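Quit training laundry planners on the clean version of the job

Every planning demo I get sent has the same graph in it. Load, wash, unload, fold. Four boxes, three arrows, done. I spent 8 months on task planning for Allum and drew that graph myself plenty of times, so I'm allowed to complain.

Real laundry doesn't go in a line. People wash some of it by hand. They go to the machine, then a basin on the floor, then maybe the machine again. The planner sees hands in a basin and has no box for it. So it says "idle". Or worse it says "load" and waits for a door that never opens.

At Clanent we label from head-level footage, 830 clips so far, and the schema broke in the first week. Good. It deserved to.
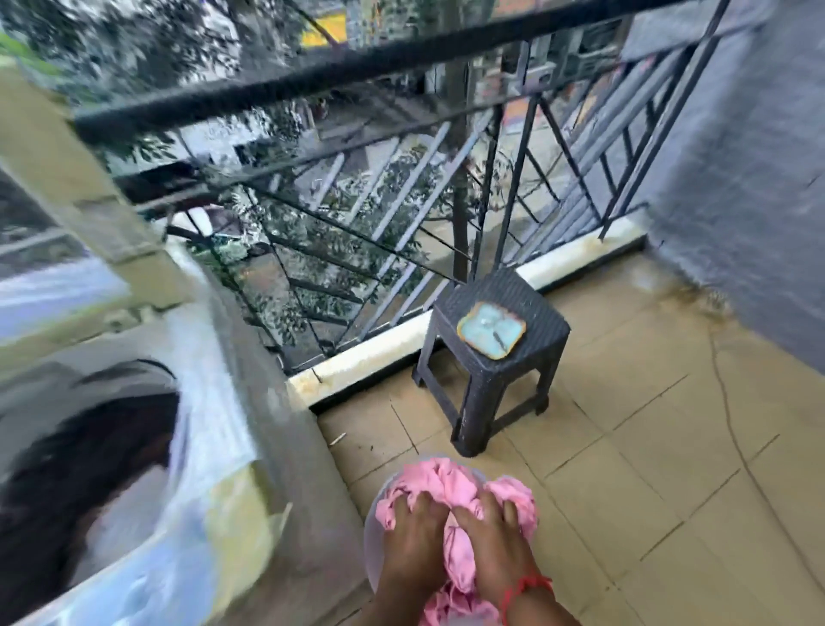
Hand work at the basin above, the lid below.
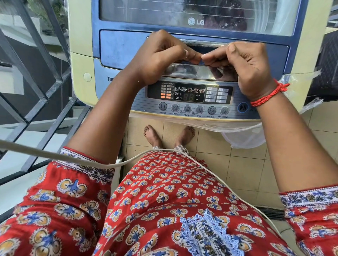 Same tiled floor, same red thread on the wrist, and the two want completely diferent things from the software. Cloth in a basin is contact, pressure, no rigid edge you can track. My view is you don't plan that at all, you hand it to a learned controller with a stop condition and get out of the way. The lid is the opposite. A handle, two hands, a hinge you can model. Plan it properly. And the panel, with its row of buttons and little display, is a perception job, read the state off the machine before you decide anything. Most stacks I've seen run one policy over all of it and then hire someone to tune thresholds.

Štefánia Hájek read a draft of this and thinks I'm letting the planner off too easy. Her point was that the stop condition is the plan – somebody has to say when a garment is clean enough, and if the controller decides that alone you've just hidden the hard part inside a network. She'd keep a symbolic check every few seconds, even a dumb one.

Fair. I'd still take 2 small modules that fail loudly over her one checker, but the Matoušek logs are on her side, we had runs that kneaded forever and reported success.

So, asks. Put manual steps in the schema. Let the graph loop back. Log the handoff between planner and controller with a timestamp, its the first thing you'll want when it breaks. And stop shipping the four boxes.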